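Usaretti Waxed Canvas Tool Roll, 6 Pocket

In stock, ships from our shop in Flillby
Price: $62
Colors: moss, rust, charcoal
Weight: 440 grams empty

I have been selling tool rolls for a good while now and using them a lot longer than that, and this is the one I keep in my own truck. So you're going to get a long page. Sorry! If you just want the sizes, scroll down.

The Usaretti roll started out as a bike mechanic's roll, and you can still see it in the pocket layout. There are six pockets, two wide and four narrow, and the wide ones take a full size adjustable wrench without the handle poking you in the leg when you carry it. The narrow ones are cut a bit deep for short screwdrivers (mine disappear right down to the top of the handle), but I've gotten used to fishing them out and I'd still take deep over shallow any day. I once had a cheap roll dump every hex key I owned into a storm drain, and I have been picky about depth ever since.

The outside is waxed canvas, and if you haven't owned waxed canvas before, expect it to look scruffy fast. It picks up creases and pale scuff lines the first week. I love that look, some people hate it, and if you're in the second group please look at the Nilton nylon roll instead, which stays neat and costs less. The wax will also rub off a little on light colored car seats for the first month or so. Ask me how I know.

Closure is a single leather strap with a brass buckle. I went back and forth with the maker on this one. Their first version had a snap, and it was quicker, but when the roll was full the snap kept popping open. The buckle holds whether you've got two tools in there or ten. It's stiff when it's new, so work it back and forth a few times before you load it up. 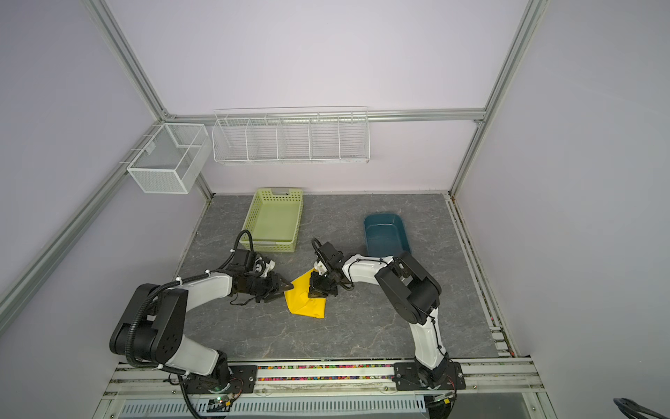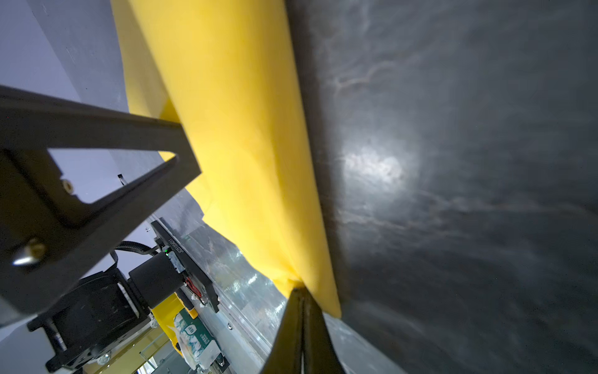
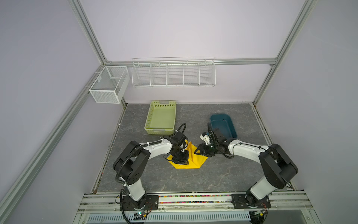 Now, the flap. There's a fold-over flap along the top that covers the tool ends before you roll it, and on the older batch it was too short. I got emails about it, and fair enough. Since November the flap has been cut longer, and every roll we ship now is the longer one. If you have the older batch and it bugs you, write to me and I'll send you a tie-on cover for the cost of postage.

How it compares with the others we carry:

The Mac Carthaigh leather roll is the pretty one. It's heavier, it costs a lot more, and it makes a great gift for someone who mostly works at a bench. I wouldn't throw it in the mud. The Nilton is light and thin and rinses off under a hose, but the stitching at the pocket mouths isn't as strong and sharp chisels will find their way through it. The Usaretti sits in the middle, and it's the one I point most people to when they call.

Sizes

Open: 22 inches wide, 14 inches tall
Rolled and full: a bit thicker than a loaf of French bread, depending on what you pack
Wide pockets: 4 inches
Narrow pockets: 2 inches

Care

Don't put it in the washing machine. Really, don't, you'll ruin the wax and possibly the machine. Brush off dry dirt, wipe the rest with a cold damp rag, and hang it up open to dry. When the canvas starts looking thirsty, warm up some wax with a hair dryer and rub it in along the folds first. We sell a small tin for this, and one tin does the whole roll with plenty left over for your boots.

Shipping and returns

We've shipped more than 3,000 of these and very few come back, mostly for a color swap. Moss looks browner in person than on a lot of screens, so if you wanted a true green, maybe think twice. You have 30 days to send it back as long as you haven't put greasy tools in it. A broken buckle or a seam that lets go is on us, however old the roll is, and I do those repairs myself at the back table, so give me a week or two.

Questions about whether your tools will fit? Measure the longest one and email me the number. I'll lay something the same length in my own roll and tell you.

Page updated 2 May 2021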